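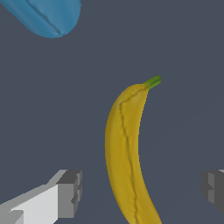

I have served on a jury twice in my life, and both times the thing I remember best is the waiting. You sit in a room with people you would never otherwise meet, you read the same magazine three times, and you get hungry. At the Witholm courthouse the vending machine took my dollar and kept it, and what got me through to the afternoon was a single yellow banana I had dropped in my bag on the way out the door, curved like an opening parenthesis and every bit as plain as that sounds. I mention it because I worked out later that the banana was very nearly the only thing about that day I could comfortably afford. The county paid me 16 dollars for my time. Parking was 30.

Now, I am a retired schoolteacher with a pension and a paid-off house, and I can absorb a loss like that with nothing worse than a little grumbling to my sister on the phone. But the man sitting next to me, whose name was Jairo Mamani and who was very good company, laid floor tile for a living and was paid by the job. No job, no pay. Our trial was expected to run two weeks. He did the figuring on the back of his summons and came up with more than 2000 dollars in lost work, and then he folded the paper up and put it in his shirt pocket and waited for his turn to talk to the judge.

She let him go, and I don't blame her one bit. She was kind about it, too. She asked after his family, she thanked him for coming in, and she excused him for hardship, as the rules allow. Then she excused a woman who cleaned houses over in Lacson, and a young fellow who drove deliveries, and a home health aide whose client had no one else to come. By lunchtime the people left in the jury box looked an awful lot like me (gray hair, sensible shoes, a paperback in the purse).

I kept thinking about the defendant, who was not yet 30 and who worked, as we learned during the trial, on a loading dock. We are all taught in school that a person accused of a crime gets to be judged by people from the community, all kinds of people, and I taught that very lesson myself for a good many years with a poster and everything. And there we sat, a dozen folks who could afford to be there.

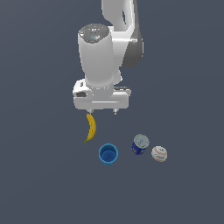

I went home and looked into what my county would have to do to fix it, and the answer is not very complicated, though I'm sure somebody at the courthouse would tell me I'm leaving things out. Pay jurors 80 dollars a day, starting with the first day. Pay for the parking. If a parent has to hire a sitter, pay for the sitter, or at least for a good part of it. Over in Cevthorpe they already give jurors free parking and a bus pass, and I haven't heard that the place has gone broke.

The usual argument against all this is that jury service is a duty and that we shouldn't have to be paid to do our duty. I have some sympathy for that, I really do. My father felt that way, and he would have walked to the courthouse in the snow. But my father also worked for the same company his whole life, and they paid his regular wages whenever he was called. The duty came easier with the paycheck still arriving, and I think he'd have admitted it if you caught him in the right mood.

The other argument is money, and of course it costs money. So do the judge and the lawyers and the bailiff and the lights. Every other person in that courtroom is getting paid to be there, and I've never heard anyone suggest that the bailiff ought to do it for love of country.

The county commissioners take up the budget in September, and the meeting is open to anyone who cares to come and speak. I plan to be there, and I've asked Jairo to come along if he can spare the evening. He said he would try, but it depends on a kitchen floor in Jarnutura.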